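Clearing the Back Room: A Gallery

Posted 27 April 2026

We moved our small office from Ambridge to the second floor of the Zetov building and kept one room back for everything that had no place yet. It was meant to hold boxes for a week or two. It held them for 109 days. This page is a record of how we sorted it, with notes on what worked for us and what we would do differently.

The room is plain. White tile on the floor, a dark brown wooden table, a lighter wooden desk, a few chairs that don't match. Most of the furniture came with the lease. The rest came over in the van, and so did a lot of things that should have gone in the trash before the van was loaded.

The rule for the sorting was simple. Every box gets lifted to sitting height, emptied completely, and flattened or refilled the same day. No box goes back on the floor half done. We broke that rule twice and both boxes are still the ones people ask about.

Notes on the mixed boxes

A mixed box is one packed at the end, when the good boxes are full and there are still things on the shelves. Ours had tools in with snacks, cans in with cables, and a great deal of plastic. They take longer than any other kind. A box of books takes five minutes. A mixed box can take most of an hour, as each thing in it belongs in a different part of the building.

We put these on a chair to work on them. A chair is a good height if you are going to be reaching in and out for a while, and it can be turned so that the light falls inside the box. The backrest also keeps a full box from sliding off the far side.
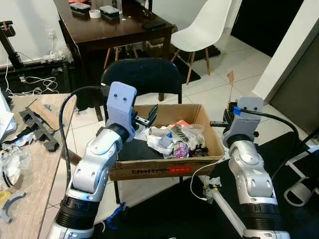
What do you take out of a mixed box first?

Start with the wrappers and empty bags. They take up the most room and need the least thought, and once they are gone you can see what is left.

The brown box on the black chair had its share of crumpled white plastic bags, with a can, an orange and gray striped packet and a tool with a black handle among them. The white cord over the front corner was typical. Most of our mixed boxes had a cord in them somewhere, and matching cords to their devices became a job of its own.

The dark table

We used the dark table as the holding place for things that were going to stay in the room. Tape lived there, and so did whatever phone was being used for the list. Keeping the tape in one spot saved more time than any other single habit. Before that we had five rolls open in five places and could never find the end of any of them.

Two black-and-white boxes stayed on the table through most of the sorting. Small boxes like these are easy to leave alone because they look finished. Our advice is to open them anyway and write on the outside what is in them.

The light desk

The desk was the problem. A desk by the side of the room collects anything that comes out of a box and doesn't have an obvious home: papers, strips of cardboard, clear wrapping, plastic parts, a bracket. None of it is heavy and none of it is urgent. It spreads.

What helped was clearing the desk at the end of each session, even if that meant putting the odd parts into a labeled tray without deciding about them. The tray is still not empty. The desk is.

Paper was the slowest part. We set a limit of 90 minutes a session for papers and stopped when the time was up, whatever was left. Invoices from the Buenaventura job went in one folder, manuals in another, and everything else was read once and then either kept or recycled. Reading things twice is where the afternoon goes.

Chairs

We started with more chairs in the room than people. The black one with the metal legs is the one we worked from most. The white molded one with the wooden legs was kept for sitting on. It sounds like a small thing, but if every seat has a box on it then the sorting is done standing up, and people give up sooner.

The rug

The dark rug came from the Ambridge office and is too small for the room. We kept it under the white chair. Plastic scraps show up on it right away, while on the white tile they can sit for days before anyone notices them. Sweep the tile even when it looks clean.

Where things went

Food and cans: to the kitchen shelf, after checking the dates. Anything past its date was thrown out.

Hand tools: to the drawer under the window in the hall. There is only one drawer for tools now – if it doesn't fit, something else has to leave.

Cords: coiled, tied with a strip of tape, and labeled with the name of the device. Cords without a device were kept until the end of the sorting and then taken to electronics recycling.

Plastic wrapping and bags: clean bags were folded and kept, up to one drawer's worth. The rest went out.

Cardboard: flattened the same day. We had 70 flat boxes by the end, and they went to the Jastia storage place, where new tenants can pick them up free.

Odd parts: the tray. A part that has not been claimed by June goes out.

What we would do differently

Label the boxes on two sides. Ours were labeled on top, and a stacked box can't be read from the top.

Pack a first-day box with tape, scissors, a marker, trash bags and a glass for water, and carry it by hand.

Throw away the wrappers before the move. We paid to bring a fair amount of empty plastic across town – it rode in the van, went up the stairs, and then went back down them.

The hall closet is next. It has a shelf of paint cans that came with the lease, and we are waiting to hear from the landlord about which ones can go.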